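2022-07-26
Notebook, vendor portal and stock integration, Clurside build

Carrying on from the reorder threshold work. Kirnier feed went into staging this morning. Mapping file is v7, the earlier ones are in the archive folder and should not be reused as the unit-of-measure column moved.

Kirnier send stock as a flat CSV over SFTP, semicolon separated, decimal comma. Importer read the decimal comma as a field break on the first run and put every fractional quantity in the wrong column. Fixed in the reader config, not in the importer itself. Second run: 593 lines in, 48 rejected. All 48 are the same fault, a blank pack size. Old system treated blank as 1. Ours refuses it. I would sooner keep refusing it and get the vendor to fill the column, but purchasing want the old behaviour until the next catalogue. Left as a switch per vendor, default off, on for Kirnier only.

Oltmanns is on the API and behaves. One oddity: a cancelled order line comes back with status CLOSED and the original quantity, so the portal shows it as fulfilled. There is a separate field, qty_delivered, which is zero in these cases. Status display should be worked out from qty_delivered and the status together. Ticket raised. Until it is done, do not trust the green mark on Oltmanns orders.

Galtamora want their own users in the portal. Set up the role as follows:
- read own purchase orders
- confirm or dispute a line
- upload delivery notes, PDF only
- no sight of thresholds or of other vendors' lead times

Tested with a dummy account. The thresholds page is hidden from the menu but still opens if the address is typed in directly. Menu filter was applied, route guard was not. Added the guard, retested, now gives a plain 403. Same check needed on the exports page, which was written at the same time by the same method. Not done today.

Low stock notices. The job runs on the hour and sends one message per item, which gave nearly 65 messages to a single vendor contact in staging. Changed to one digest per vendor per run, items sorted by days of cover. Item below safety stock goes to the top regardless. An empty digest is suppressed. Still to decide: whether a repeat item should appear in each digest until it is confirmed or only once a day. Currently each time. 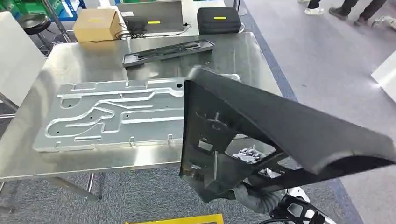
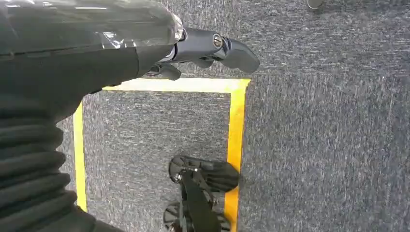
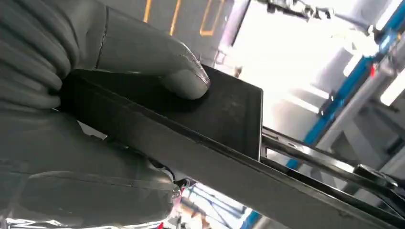
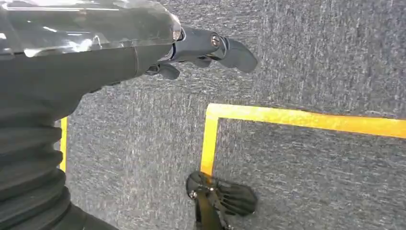

Thumbnail job queue drains properly after a worker restart, which it did not do in January. The lock is now released on timeout. Retry limit left at 7.

Duplicate vendor records: Galtamora exists twice, once with a trailing space in the name. Purchase orders are split between the two. Merge script handles open orders but leaves closed ones on the old record, so the spend report will be wrong for them. Need to rewrite the foreign key on closed orders as well, with the audit trigger disabled for that transaction and a manual entry made in the audit table afterwards. Take a dump first.

Open:
- route guard on exports
- Oltmanns status logic
- closed orders in merge script
- ask Kirnier for pack sizes
- digest repeat rule

Staging left running overnight with the Kirnier switch on. Mail is going to the sink address, checked twice.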